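Subject: Re: [home-automation] Laundry, are we there yet?

Ratree Paisan wrote:

> My sister sent me another one of those clips where a robot folds a towel
> and everyone in the comments says the ironing board is finished. Has
> anyone on the list seen one cope with a real basket? Mixed stuff, inside
> out, socks stuck in sleeves. I'd pay 2,000 for that tomorrow.

Ratree, I'd chip in too! But no, not yet, at least nothing I've seen. Gaëtan and I went to the Naledero open day in December and stood in front of their folding arm long enough for my coffee to go cold. It did hand towels nicely. Then Gaëtan (you know what he's like) asked if it could do his sweater, and the young man running it went a bit pink and said sweaters were "on the list." The towel took 4 minutes, by the way. I can do a whole stack in that, with the radio on.

What I'd love to hear from Yannick is whether the Brunet people ever got theirs past T-shirts. They do shop-floor work mostly, bins and boxes, and I always thought that was the easier end — a box is the same shape when you pick it up as when you put it down. Pants are a different animal. You've got two legs that want to go their own way, a waistband that's stiffer than the rest, and if the thing's black you can hardly see where one leg stops and the other starts. 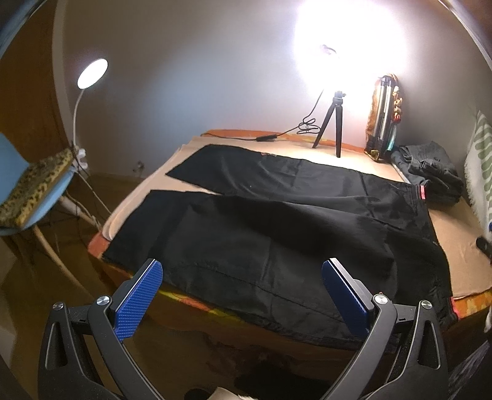

I do mine flat on the bed, one leg over the other, smooth it down, then fold up from the hem. Try writing that out as steps for a machine and you get to 20 before you've even dealt with the wrinkles. And how hard do you pinch? I couldn't tell you, my fingers just do it.

So my guess is towels and pillowcases soon, jeans later, fitted sheets never. Happy to be wrong on the sheets.

Capucine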